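Bedroom Turnover Checklist, With Comments
17 July 2024
By the Eltis upkeep desk

This list replaces the one issued in December, which ran to two pages and which most people signed without reading. I know they didn't read it because item 9 was printed twice and it came back ticked twice, every time. The new one has 11 items. Tick, cross, or write something. A tick with no comment is accepted, but I don't put much faith in a full column of them.

Unit: Poirier, upper bedroom
Result: pass with comments

1. Floor beside the bed clear.
OK. Wood floor, nothing left on it to trip over. The old list also asked whether the floor was "safe." I took that out. Safe for whom, in what shoes?

2. Floor finish not slippery.
Not tested. The polish sold to us under the Sedow name says "non-slip" on the can. Socks were not consulted. Leave this one open until someone has walked it in both socks and shoes after a fresh coat.

3. Railing firm, no loose slats.
Push it with a flat hand at the top and again halfway down. Looking at it from across the room is not a check. White paint hides a cracked joint very well. Done by hand, no movement.

4. Gap between bed and wall side.
There is a narrow one at the head of the right side. Small things go down there: chargers, socks, a hair clip with the sharp end up. Use a flashlight. Comment from last round said "gap fine." A gap can't be fine or not fine until you've looked in it.

5. Bed frame does not shift.
Lean on each corner. OK on all four, slight creak at one. A creak is not a fault, but write it down so we know whether it gets worse.

6. Fitted sheet seated at all corners.
OK. Gray sheet, some creases across the upper part. I am not failing a bed for creases. The supplier's leaflet promises a "wrinkle-free sleep surface," and I have yet to meet one. What matters is that the corners hold when you pull.

7. Pillows and covers.
Check seams and zippers. Plaid cover, pale gray-green with white lines. Zipper must close all the way, with the pull tucked in. Plain covers show stains and patterned ones don't, so turn it to the light before you tick.

8. Clothes and hangers off the bed before it is signed off.
This is the item I get the most argument about. People lay a shirt out on the bed to get the hanger into it, which is sensible enough, and then go off and do something else. A metal hook on a sheet is a snag, and a hook at face height on a pillow is worse.

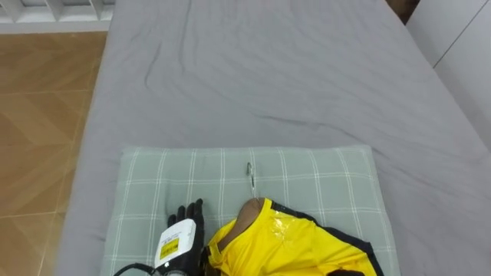
Hang each piece up as soon as it is on its hanger. If a hanger has a hook that turns, turn it and see whether it stays put. If the shoulders are wood, run a thumb along them for splinters. I've been told that the Testel hangers never splinter. I have a thumb that disagrees, so check them like any other.

9. Closet rail load.
The card inside the door says 200, with no unit after it. Pounds? Shirts? Until somebody can tell me, treat the number as decoration. Pull down on the middle of the rail and watch the brackets. If they move, fail it.

10. Cords and plugs.
No cord under the bed, none across the path to the door. Follow each one from the plug to whatever it feeds. "Looked OK" will be sent back.

11. Way out.
Door opens fully and the handle works from inside. Walk the route from the bed with the lights off. I expect this is the one people skip, as it takes longer than making a tick mark.

Open comments
Item 2 stays open. Item 9 stays open, and the card should come down if it can't be explained. Item 8 is a pass on condition that the bed is clear at signing. I was asked whether the new list will cut down on call-backs. I have no idea. The last one was supposed to do that too.

File under 3263. Keep the paper copy, even if you've entered it on the tablet.

Related items
Stair and Landing Checklist
Closet Rails: What to Look For
Linen Room Checklist, With Comments
Floor Polish Notes
Form 3263, blank copy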